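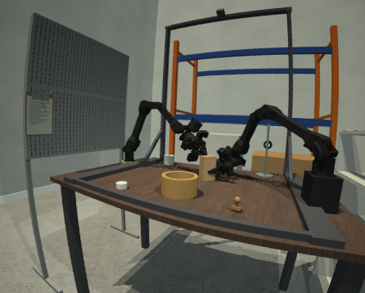 Nundesside Textile Crafts Department

Registration Opens for August Quilting Program

The Nundesside Textile Crafts Department will open registration in August for its beginner quilting program. The course is free to residents of Nundesside and Gerkden and has places for 26 students.

Classes will meet over 8 weeks at Matar Hall. Students will learn to choose cotton prints, cut strips, match seams and bind a finished edge. Each person will complete a lap quilt 53 inches wide.

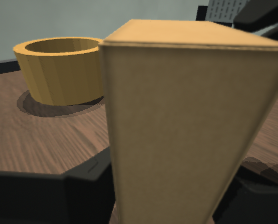

Fabric for the quilt tops has been donated by Cimlow, a local cotton shop, which has also supplied 100 spools of thread. Students should bring their own scissors and pins. Sewing machines may be borrowed during class hours.

"Many residents have asked for a course that starts with the basics," said Maureen Bloxham, head of the department. "We are pleased to offer one at no cost." 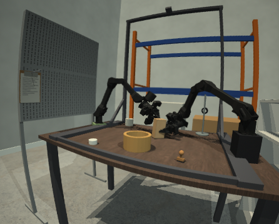 Ismael Xavier will teach all sessions. Doors open at 6 p.m. and class begins at 6:30 p.m. Students under 16 are welcome with an adult - both must register. Forms are available at the Matar Hall front desk.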